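Was gehört in ein Federmäppchen?
Ein Text für Kinder ab sieben Jahren

Von Clémence Millet

Fast jedes Schulkind hat eines: das Federmäppchen. Manche sind aus Stoff und haben einen Reißverschluss. Andere sind hart und haben einen Deckel. Diese nennt man auch Stiftebox oder Stifteetui.

Der Name ist älter als die Sache, die wir heute benutzen. Früher schrieben die Menschen mit Federn. Zuerst waren das Vogelfedern, meistens von Gänsen, später kleine Spitzen aus Metall. Die Federn brauchten einen Platz, an dem sie nicht abknickten. Daher kommt das Wort Federmäppchen, obwohl heute kaum noch jemand eine Gänsefeder mit in die Schule nimmt.

Eine Stiftebox aus Kunststoff besteht aus zwei Teilen. Unten ist die Schale, oben der Deckel. Beide sind an einer Seite verbunden, so dass man den Deckel aufklappen kann. Ist der Deckel durchscheinend, erkennt man auch bei geschlossener Box, ob etwas darin liegt.

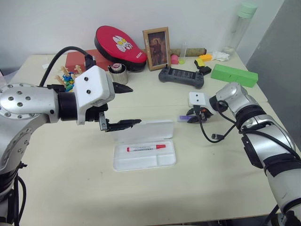

In vielen Schalen gibt es kleine Wände. Sie teilen den Platz in Fächer. Das größte Fach ist für lange Dinge da: Bleistifte, Füller und Filzstifte. In die kleineren Fächer passen Radiergummi, Spitzer und Tintenpatronen. So rollt der Spitzer nicht zwischen die Stifte, und der Radiergummi bekommt keine Striche ab.

Ein Filzstift hat innen einen Kern, der mit Farbe vollgesogen ist. Die Farbe wandert langsam nach vorn in die Spitze. Dort trocknet sie, wenn Luft daran kommt. Deshalb hat der Filzstift eine Kappe. Sie muss fest sitzen. Bei vielen Kappen hört man ein Klicken, wenn sie richtig zu sind. Ein Bleistift braucht keine Kappe, denn seine Mine ist schon trocken.

Wie räumt man eine Stiftebox ein?

Nimm zuerst alles heraus. Klopfe die Krümel vom Radiergummi und die Holzspäne über dem Papierkorb aus. Eine Box aus Kunststoff kannst du mit einem feuchten Tuch auswischen. Lass sie danach offen stehen, bis sie trocken ist.

Probiere dann die Stifte auf einem alten Blatt aus. Was nicht mehr schreibt, kommt weg. Stumpfe Bleistifte werden gespitzt. Lege die langen Stifte flach nebeneinander in das große Fach. Wenn ein Stift schräg liegt oder über den Rand steht, geht der Deckel nicht zu. Drücke dann nicht auf den Deckel, sonst bricht das Scharnier. Schiebe lieber den Stift gerade.

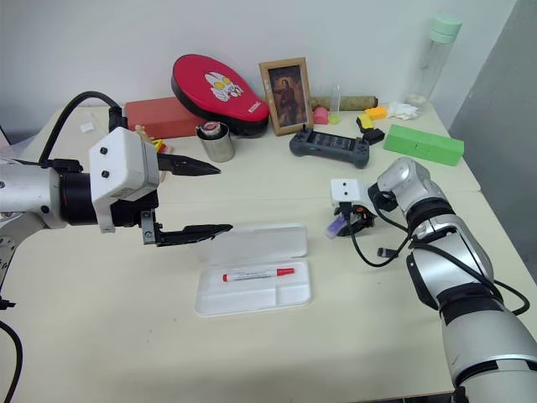 Zum Schluss kommen die kleinen Sachen an die Reihe. Vieles, was auf einem Tisch herumliegt, gehört gar nicht in die Box. Klebeband auf der Rolle ist meistens zu dick. Man kann es in einen Becher stellen. Auch Spielzeug bleibt besser draußen, denn es nimmt den Stiften den Platz weg.

In der Grundschule Karnham räumen alle Kinder ihre Mäppchen zweimal im Jahr gemeinsam auf, einmal im September und einmal nach den Weihnachtsferien. Beim letzten Mal, am 3. Januar, wurden auch die gefundenen Stifte gezählt, die niemandem gehörten. Es waren 144. Davon schrieben 49 nicht mehr. Die übrigen stehen jetzt in Gläsern im Klassenraum von Frau Cordier und dürfen ausgeliehen werden.

Wörter zum Nachschlagen
Scharnier: die Stelle, an der sich ein Deckel oder eine Tür bewegt.
Mine: der Teil im Bleistift, der schreibt.
Patrone: ein kleines Röhrchen mit Tinte für den Füller.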